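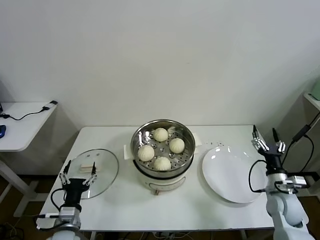

### 4.2 Countertop steaming in small households

The diary sample contained 117 households, of which 71 recorded using an electric steamer at least once during the November collection period. Most of these lived in flats with a single worktop, and several stored the appliance away between uses. Bread and buns were the foods most often named, followed by rice and root vegetables. Marchetti's earlier coding scheme grouped all of these under "boiling", and we have separated them again for this analysis. 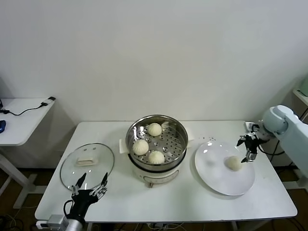

Diary entries also differed in how they recorded time. Respondents on the Cartwright estate tended to write down when the appliance was switched on, while those in Avano wrote down when the meal was eaten. We treated the two as separate measures and did not convert one into the other. Entries with neither time were kept for the food counts but left out of the duration tables.

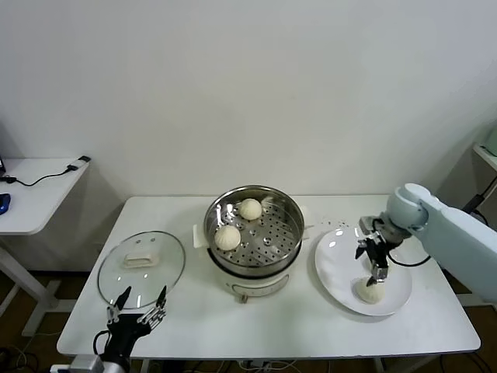 *Figure 3. Electric steamer with two buns in the perforated basket; glass lid to the left, oval plate to the right.*

Batch size was small in nearly all cases. People living alone usually steamed enough for one meal and wrote that leftovers dried out — a complaint that came up far less often in larger households, where little was left.

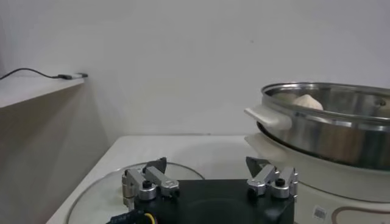
Worktop space was the most common reason given for using the steamer less than intended. Respondents counted the base when they judged whether it would fit, but seldom the parts that come off it. A round lid laid flat on the table, like the clear one with the metal rim seen here, needs its own area of free surface, and a plate needs another. In the follow-up interviews, Dario Marchetti asked where the lid was put during serving. The usual answers were the hob, the draining board or the top of the fridge. Households with a second surface within arm's reach reported more frequent use, and this held after adjusting for household size (see Section 4.3).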